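Street tree plan for Butberg, comments close in May
Neighborhood Forum > Parks and Green Space

ymnoguchi
The city has put up the draft planting plan for Butberg. It calls for 195 new street trees over 6 years, plus 2 pocket parks, one of them on the old Stovero lot. I read through it last night.
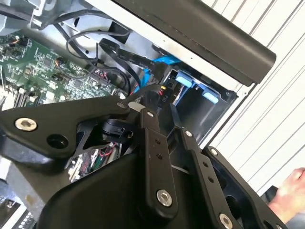 My main problem is the species list. Half of the trees on Sasaki Street would be the same maple. If a pest comes through, that whole street goes bare. I'd like to see a cap on any one species per block.

reiko_f
I agree on the maples. The plan also has no watering budget after the second summer. The last batch on my block died in year three.

D. Menon
I'm going to disagree. Sasaki Street has had maples for decades and people like how it looks. Matching trees also get pruned on one schedule, which saves money. I'd sooner see the plan pass as it is than wait another year.

reiko_f
Saving on pruning doesn't help much if you replace the trees. Four on my side of the street are stumps now.

mhonda
Does anyone know what is happening with the creek path behind Flirno? The earlier version had native shrubs along both banks. Now I only see mowed grass on the map.

ymnoguchi
Page 6, bottom note. The shrubs moved to a later phase with no date on it. I missed it the first time too.

mhonda
Thanks. That's a bad trade. The path is where the birds are, and the kids from the school walk there. I'll write in about that one.

hirano_y
The sidewalk strips on the north end are too narrow for big trees anyway. They lifted the slabs in front of my place and I paid for the repair. Put the large ones in the pocket parks and use smaller trees on the streets.

D. Menon
I can go along with smaller trees on the north end. Still against the species cap.

ymnoguchi
Fine, send that in as well. The form is on the parks page and it takes one comment per household.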